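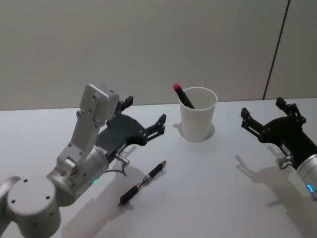 About Skalora

Skalora packs and ships office and school supplies for other companies. We started in Platdale as a kitting shop, putting pens, notebooks and folders together into sets for schools and conference organizers, and we still do a lot of that. Our second building, in Cedton, handles returns and small special orders. Between the two sites we have 23 permanent employees and take on extra people from July until the school rush is over.

The general manager is Merja Kuusisto. She joined as a packer, ran the Platdale floor for several years and took over the company when the previous owner retired.

What we do

Most of our orders are small sets with mixed contents. A typical job is a few hundred welcome kits, each with a cup, a pen, a marker and a printed card, packed in a set order. Our largest single job so far had 1,004 different kit versions, one for each branch office of the customer. Work like this is hard to run on a regular packing line. The contents change from one day to the next, and a line that needs a week of setup costs more than the job brings in.

For years the answer was people at tables. The work is light, but it is the same few hand movements all day, and we had sore wrists and shoulders every fall. People also left because of it. By November we were usually short on the day shift and paying overtime on the evening one.

Why we brought in automation

We began working with two-arm robot stations to take over part of the picking and placing. The jobs we teach them are simple ones to begin with: pick up a pen, put it in a cup, do it again. We chose pens because they roll, they are thin, and every supplier makes them a little differently. If a station can be made to handle pens well, most of what we pack is within reach.

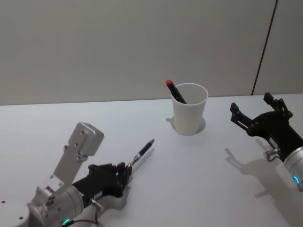

Left gripper holding a pen, with the cup standing farther back between the two arms.

The teaching is done by our own packers. We did not hire a separate team for it. Four people from the Platdale floor went through training with Sleiman, the integrator that supports our stations, and they now set up tasks, check the results and decide when a task is ready to go to the floor. A packer who has handled the same pen all summer knows which way the clip catches on the cup rim and how far over it can lean before it tips the cup. That knowledge used to stay at the table. Now it gets written into the task notes, and the next shift can read it.

What has changed for the people here

Job titles first. We have a new position, station operator, which pays one grade above packer. It is open to any packer with six months on the floor, and no degree or computer background is required. Training takes 30 hours, all of it on paid time.

The work has changed too. Operators walk more and sit less. They look after two stations, refill parts, clear drops and log faults. Some like it better than packing and some do not. Two people tried it and went back to the tables, and they kept their old rate and their old shift.

We still pack by hand. Anything soft, anything wrapped in tissue and most rush orders go to the tables, and we expect that to continue. The stations are slower than a good packer on almost every task. We use them where the work is steady and dull, and where a person doing it all day would end up hurting.

There have been problems. The first schedule we drew up had one operator alone on the evening shift, which did not work when a station stopped and an order was due. We changed it after the floor staff raised it. Evening shifts now have a second trained person in the building.

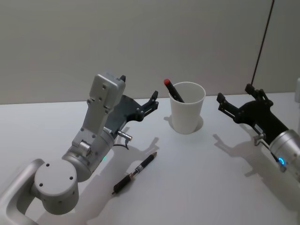
Did anyone lose their job when the stations came in?
None of our permanent employees were let go. We hire fewer seasonal packers than we used to, and we tell the temp agencies our numbers early so that people can plan.

How we decide what comes next

Every new task is discussed with the floor before it is scheduled. The shift leads bring a list of the jobs people find hardest on the hands, and we start from the top of that list. Cost comes into it, but a job that saves a little money and leaves the worst work at the tables goes to the back of the line.

Visiting and working with us

The Platdale floor is open to customers and to local schools by appointment. Our next open afternoon is 4th March. Call the front desk to sign up, and please wear closed shoes.

Openings for packers and station operators at both sites are on the jobs page. Applications for Cedton are also handled through the Platdale office.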